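Kirnwood small hospital data project: where we're up to
Progress report, September

Hi Abílio,

You asked for something plain to take into the funding meeting, so I've kept the charts in the attachment and I'll just tell you how it's going.

Short version: the dashboards are live at Kirnwood and Pernen, Teixeira is behind, and we've spent less than planned on software and more than planned on people's time. I'd make the same trade again.

When we started, I thought the hard bit would be getting the ward systems to talk to Urkard. It took a fortnight of swearing and then it was done. The slow part has been getting 12 nurse unit managers to agree on what counts as a delayed discharge. Pernen starts the clock when the doctor signs off. Kirnwood was starting it when the pharmacy bag turned up on the ward, so of course Kirnwood looked brilliant. We've now settled on sign-off for everyone, and I've gone back and recoded the older records so the comparison is fair. All 2000 of them, mostly by hand, mostly after dinner.

Nikola Vukadinović has been running the morning huddles at Pernen and they're going really well — ten minutes at 7.45, standing up, one screen, and whoever is on shift picks the one patient they reckon will get stuck that day. The first couple of weeks were pretty quiet (people thought they were being marked on it). Then one of the orderlies started pointing out that transport bookings close at two, which half the ward clerks didn't know, and it's been a lively little meeting ever since.

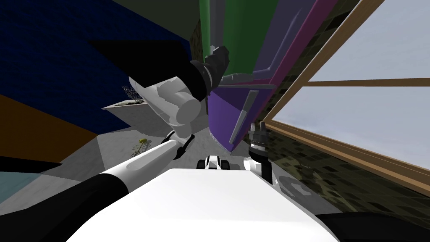
Teixeira is the one I'd like to be upfront about. They lost their ward coordinator in the middle of the rollout and I didn't push hard enough to get a replacement named. The logins have been set up for 17 staff and only four have used them. I've been driving over and sitting in the tea room, which has done more good than any of my emails, and the new coordinator starts next month.

Money: we're $800 over on travel, all of it Teixeira, and well under on licences. I'd like your okay to move the leftover licence money across to backfill, so staff can be paid to come off the floor for training. At the moment they're doing it on their breaks and I don't feel good about that.

Still to do before the next report: finish training at Teixeira, start the huddles at Kirnwood, and sort out who looks after the definitions list once I'm gone. Nikola is keen but would need a half day a week for it, and that needs to come from you.

Give me a ring if any of this needs more detail before the meeting. I'm at Pernen most mornings and the reception's terrible, so after lunch is best.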